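Copo de papel

O copo de papel é um recipiente descartável feito de cartão, em geral revestido por dentro com uma camada fina que impede a passagem do líquido. Serve para água, café, chá e refrigerantes, em casa, em escritórios e em máquinas de venda automática.

Fabrico

A parede é cortada em leque, enrolada e colada ao longo de uma costura vertical. O fundo é uma peça à parte, encaixada na base. No fim, o bordo superior é enrolado para fora, o que dá rigidez à boca e torna o copo mais confortável para beber. O revestimento mais comum é o polietileno – existem também versões com bioplásticos ou dispersões à base de água. Os copos de parede dupla têm uma segunda camada exterior e destinam-se sobretudo a bebidas quentes.

Empilhamento

A forma cónica permite que os copos encaixem uns nos outros, ficando à vista pouco mais do que o bordo de cada um. Uma pilha ocupa assim muito menos espaço do que os mesmos copos soltos. Os distribuidores vendem-nos em mangas; a Distanis, por exemplo, trabalha com mangas de 100 unidades e caixas de 1000.

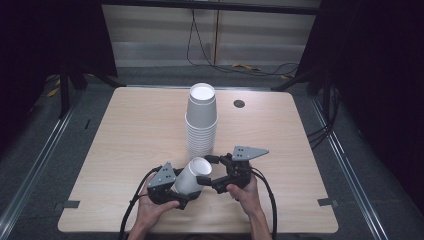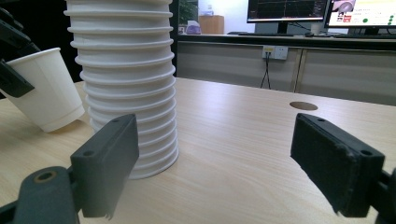 Pilha de copos de papel brancos sobre um tampo de madeira clara, com um copo separado.

Quando o encaixe é demasiado justo, forma-se vácuo entre dois copos e estes saem aos pares. Para o evitar, alguns modelos têm um pequeno ressalto interior que mantém a distância entre os fundos. A humidade também dificulta a separação, e por isso as mangas devem ficar fechadas até serem usadas. Uma pilha alta pousada numa mesa tomba com facilidade, em especial se estiver apoiada nas bases, mais estreitas do que as bocas.

Capacidades

A gama Anow, da mesma empresa, inclui 3 tamanhos. O mais pequeno leva cerca de 165 ml e é usado para café.

Eliminação

O revestimento complica a reciclagem, pois tem de ser separado das fibras. As regras de recolha variam de município para município.

Ver também

Copo de plástico
Cartão
Tampa descartável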